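Kitchen helper wanted, two mornings a week (Tandcombe)

Hi! I run a small cooking club for kids out of a rented kitchen on Robles Street in Tandcombe, and I'm looking for a second pair of hands. We've been going for a few years under the name Skirnimar Kitchen (long story, my grandmother's boat) and I've mostly managed alone, but the Wednesday group filled up in a day and there's a waiting list now, so it's time.

The kids are between six and ten. We make real food: soup, flatbread, fruit salad, a lot of scrambled eggs. They do the chopping themselves with plastic knives, one color per kid, and they get very attached to their color. You will be asked to settle disputes about the purple one. I never have more than six at the cutting board, and the stove is for grown-ups only, so one of us is always on the pans while the other one is with the choppers. That's pretty much the whole reason for this ad.

It's a home-style kitchen with a plain white stove, wooden countertops and low cabinets, so if you're picturing a big steel catering setup, it isn't that. I like it a lot. It feels like cooking at somebody's house, and the kids relax in there in about a minute.

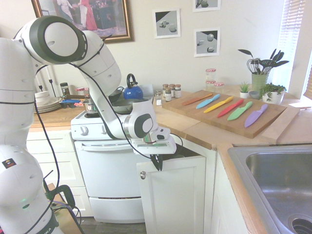 So, what you'd be doing. Sessions start at 9:30 and I'd want you there by 8:45 to help me get set up: boards out, knives out, kettle filled, spices where we can reach them and the kids can't. Then you cook with us till 11:30. After that there's an hour of washing up and putting away, and I mean properly away, pots in the cabinet with the big ones at the bottom and every lid with its own jar. Another group has the kitchen in the afternoon and I like to leave it nice for them.

You don't need to be a chef. I'm not one! If you can make a decent pot of soup and stay cheerful while somebody drops an egg on your shoe, we'll get along fine. I do need you to have some experience with kids (babysitting counts, so does having a bunch of younger cousins) and you'll need a background check, which I pay for. A food handling certificate would be great, but if you don't have one you can take the course after you start and I'll cover that too.

Pay is $70 a session, paid every Friday, and lunch is whatever we made. Some weeks that's excellent. There's also a $500 bonus at the end of the school year if you've stuck with me the whole way through, which I really hope you will, because the kids hate it when people disappear on them.

The kitchen is a short walk from the Bralmont bus stop, and there's free parking behind the building if you drive. One step at the front door, none at the back.

To apply, just write me a few lines through the contact form on this site. Skip the formal cover letter. Tell me who you are, which mornings you can do, and what you'd cook with six hungry eight-year-olds and a bag of carrots. I'll invite people in for a paid trial morning, and I'd love to have somebody started by November.

Questions are fine too, use the same form. I'm slow on cooking days but I do answer everybody!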